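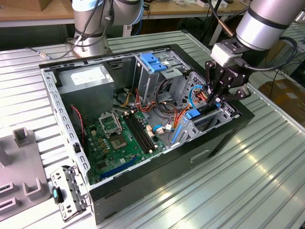
Wekesa Minja has been fixing computers for 32 years and has heard every version of the promise. Longer warranties, take-back bins, a sticker with a leaf on it. He pours the tea and pushes a brochure across the counter as though it might stain.

"Read me the bit where they say who pays," he says. I can't find it. "No. Neither could I."

The brochure is for Stodby, a subscription that gives small offices a new desktop every three years and takes the old one away. The monthly fee is $51 a machine. Minja did the sum on the back of an envelope and he'd like me to do it too, so I do: over three years it comes to $1,836 for a box he reckons most bookkeepers would be happy to run for eight.

"They call it circular," he says. "Fine. Show me the circle. Where does the old one go? I asked them that in July and got a video."

I'm less certain than he is that owning is always cheaper. Plenty of offices have nobody who would know a dead power supply from a dead board, and a flat fee has its comforts. He grants me this, sort of.

"If you're paying for peace of mind, say so. Put it on the invoice. Don't tell me it's for the planet."
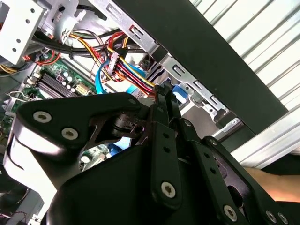

4 min read

Zuzanna Gajewski has less patience for the other side as well. She kept the books at Valderrama, a flooring wholesaler, through a stretch when the owner refused to replace anything, and she remembers the labour cost better than he does.

"He was so proud of that old machine," she says. "It took six minutes to open the payroll file. Every morning! I'd go and make toast."

When it finally died, the repair quote was $179 and she argued against paying it. She lost. The computer ran for another two years, a fact Minja enjoys and she considers beside the point.

"It ran," she says. "So does my uncle's ute."

What would change her mind about a service like Stodby? A written answer on resale, she says, and an exit clause shorter than a novel. She has asked for both. The reply thanked her for her passion.

Minja wants parts prices published, and thinks any government rebate should go to the person holding the screwdriver. I put it to him that he is that person.

"Well, yes," he says. "I never said I was neutral."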